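Lista de verificação antes da entrega de objetos: sala, mesa e caixa
Sábado, 4 de novembro
Verificado por: Osamu Hamada
Formulário Modport n.º 183, revisão 3

## 1. Caixa de cartão

- [x] Cartão branco, sem objetos cortantes no fundo
- [x] Furos redondos desobstruídos
- [x] Cantos examinados um a um
- [ ] Etiqueta da Plendel colada por fora

Comentário: a correia preta fica enrolada no fundo, com a fivela de metal à esquerda. Peço que não se ponha nada pesado em cima dela.
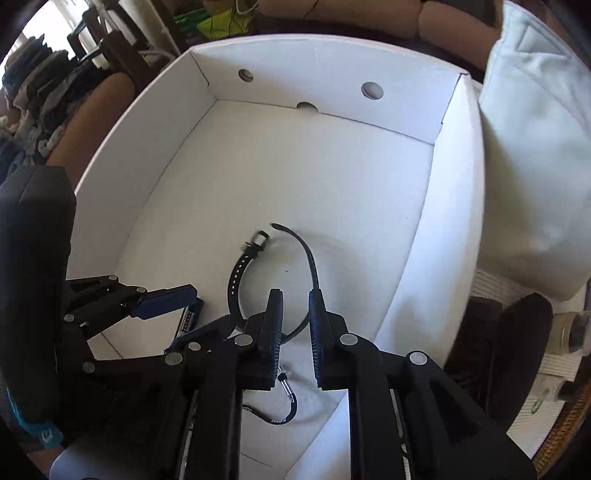

A etiqueta falta ainda. Já escrevi à Plendel e espero resposta. O limite para cada caixa é de 14 kg, segundo a nossa regra interna.

## 2. Mesa: aparelhos e cabos

- [x] Transformador do portátil com o cabo enrolado
- [x] Estojo de rede preto com fecho
- [ ] Pilha guardada em separado, com os polos protegidos
- [x] Mosquetão verde junto dos objetos pequenos

Comentário: a pilha não deve viajar encostada ao mosquetão. Favor usar um saquinho de plástico da gaveta.

## 3. Mesa: cosméticos e comida

- [x] Creme e frasco Olay de pé
- [ ] Frasco de vidro embrulhado em papel
- [ ] Bananas e pacotes de snacks separados dos cosméticos
- [x] Comandos em cima da caixa de lenços
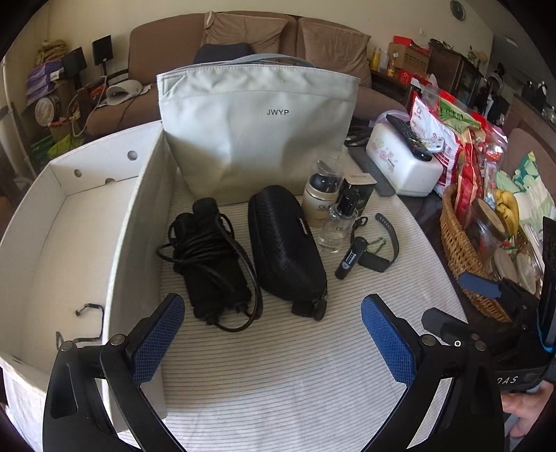

O frasco de vidro deve ir no meio de coisas moles, por exemplo dentro de um pano. As bananas não se embalam, são para comer antes. O cesto e os pratos brancos ficam na sala.

## 4. Pendentes

- [ ] Confirmar com a Jivska a hora da recolha
- [ ] Repetir os pontos 2 e 3 depois de embalar
- [ ] Assinatura do segundo verificador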